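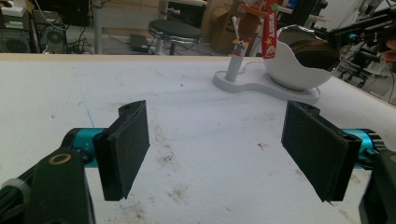
Fig. 6.1. View from the gripper-mounted camera, fingers open over the worktable.

Unit 6. Learning pick-and-place from hand-held gripper demonstrations
Course notes, M. Vávra, Varnside

6.1 Setup

The policy takes a short history of wrist images and gripper widths and outputs a sequence of future poses, expressed relative to the current pose of the gripper. No fixed camera is used. In Fig. 6.1 both finger pads are visible with nothing between them, so gripper opening can be estimated from the image as well as from the encoder. Students should check in Lab 3 whether the two estimates agree.

6.2 Data

The Levov set contains 1382 demonstrations of small-object placement. We hold out 80 for validation, split by object and not by episode. Splitting by episode leaks object appearance into the validation set and makes the error look lower than it is.

6.3 Relative actions

Let T(t) be the gripper pose in the tracking frame. The action at step k is

A(k) = inverse(T(t)) T(t+k), k = 1, ..., 14

The tracking frame cancels. A policy trained this way needs no calibration between the table and the robot base, but it does need the camera-to-finger transform to be the same in training and in deployment. A pad remounted at a different angle violates this assumption.

6.4 Background content

Most of the pixels in a wrist view belong to things that play no part in the grasp. Compare the bare tabletop between the pads with the floor beyond the far edge of the table, where there are cables, a stool and cardboard boxes. Mirrored surfaces, such as the inside of the egg-shaped bowl at the right, are a separate problem: their appearance changes with the camera pose, and random cropping does not remove the effect.

Machala's ablation masks everything past the table edge. On the held-out objects, 20 rollouts were run per condition. Masking helped when the test room differed from the training room and made no clear difference otherwise. With this few rollouts, small differences should not be ranked.

6.5 Exercises

1. Show that A(k) is unchanged when the tracking frame is moved by a fixed rigid transform.
2. Train the Flastora baseline with and without the mask. Report both validation losses and state which split was used.
3. Derive the placement error caused by a two-degree error in the camera mount at a working distance d.

Exercise 2 is due Monday, before lab.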